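Thread: Four-part insertion bench, demo count vs. success rate

truronik_bench
June 21, 2023

Posting our numbers since a couple of people asked for them after the February thread. The setup is one arm over a shallow bin, fixed camera, and a policy trained by behavior cloning on teleoperated demos. The object set is the printed-pattern one we call Jalolar: red base with slots and two purple pegs, yellow bar, green arch, and one swap part.

The question was whether adding more demos still helps once you have a few hundred. We trained on 100 demos and then on 723, same network, same settings. Each policy got 34 trials. A trial counts only if the target part is seated and released before the timeout.

Short version: the big set did better on the bar and no better on the arch. I expected the arch to gain the most.

Two views of the bin with different swap parts:

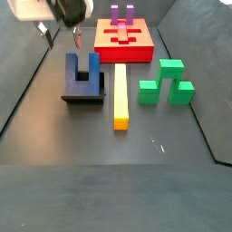
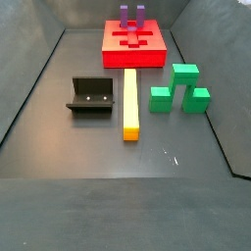

Red base at the back in both. Blue U in the first, black bracket in the second.

The swap part is never the target. It is there to see if the policy gets thrown off by something it has no use for.

solange_furtado
Thanks for posting. How did you place the parts at the start of each trial? The bar runs front to back right in front of the base in both of those, and the arch is to the right of it both times. If your demos look like that too, then 723 demos is a lot of copies of one layout. I would expect the bar to improve and the arch to stall, which is what you got.

truronik_bench
Placement is by hand from a printed sheet. The sheet has more layouts than these. But yes, the arch ends up on the right side more often than it should. I can pull the start poses and check.

GLemma
I don't agree with Solange that layout explains it. The arch is a bad shape for a narrow finger. You can grab it by the raised part or by one of the lower blocks, and if the operators did both, cloning will average them and miss. We had this at Bitato with a handle part. More data made no difference until we split the demos by grasp and trained on one kind.

solange_furtado
Could be. But you can't tell the two apart from a single success number. You need the failures sorted. Did the gripper miss the grasp, or did it grasp fine and then fail to seat?

truronik_bench
Mostly missed grasps on the arch. I haven't sorted them properly yet, only watched the videos.

griffiths_user_2
Is 34 trials enough to say anything? We run 100 per policy on our Griffiths cell and the rate still moves between sessions. If the arch result is "no better" within 34 trials, it could also be a bit better or a bit worse.

truronik_bench
Fair. The bar difference is large enough that I trust it. The arch one I would call unresolved. I'll change the wording in the writeup.

GLemma
Also, what did the swap part do? You put it in the title of the writeup and then didn't report it.

truronik_bench
With the black one, the policy trained on 100 demos sometimes went toward it first and then corrected. I saw less of that with the blue one. No count yet. My guess is contrast, dark part on a dark floor, but I haven't tested that.

solange_furtado
I would have guessed the reverse, blue being easier to confuse with a real target. Please post the split when you have it, and the start poses too if you can share them.

Getachew, do you still have the grasp labels from the handle part? I'd like to see how you drew the line on the ones in between.

GLemma
Yes, will send tonight. We threw out the in-between ones.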